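**Sorting and Storage, Session 7: Bins before labels**
Handout for the Trunstead evening course. Notes by Liesl Bühler.

Last time we talked about shelves, and I promised you bins. I love bins! A good one does half the tidying for you, and you can try nearly everything in this session at home with whatever tubs you own.

Start with the rim and the handle. A rounded rim is kind to your fingers when you reach in fast, and a cutout near the top gives you something to grab (plus a peek at how full it's getting). Put two bins side by side and run your hand from one to the other. Do you catch on anything?

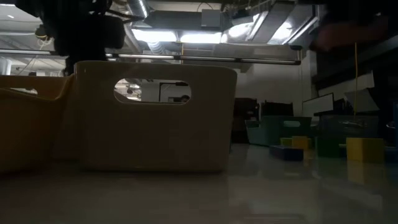 Color comes next. Ferhat Ekinci's rule in the Skurkau workbook is to pick bin colors you can tell apart from across the room, and I'd go further: say them out loud. If two people give the same bin different names, swap it out.

Now the fun part, a loose pile of blocks in mixed colors. Before you touch a single one, decide:

- Are you sorting by color, or by something else?
- Which bins sit closest to the pile?
- Where does a block go if you can't agree on its color? (Yellow-green starts wonderful arguments.)
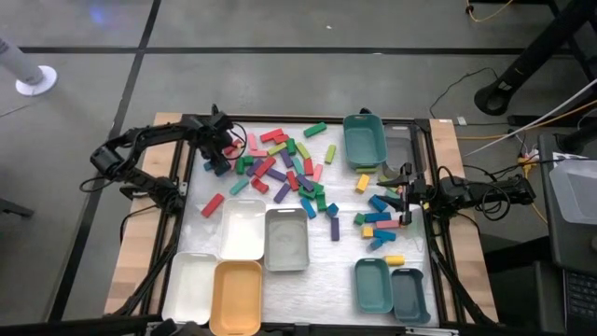
Give yourselves 10 minutes for the first round, then tip everything out and move the bins before round two. Small bins up front, big ones farther back, or the reverse, whichever you didn't try. Write down which layout felt easier on your arms.

**For next time:** read the Canpolat chapter on mixed drawers and bring one small container from home. Odd shapes very welcome!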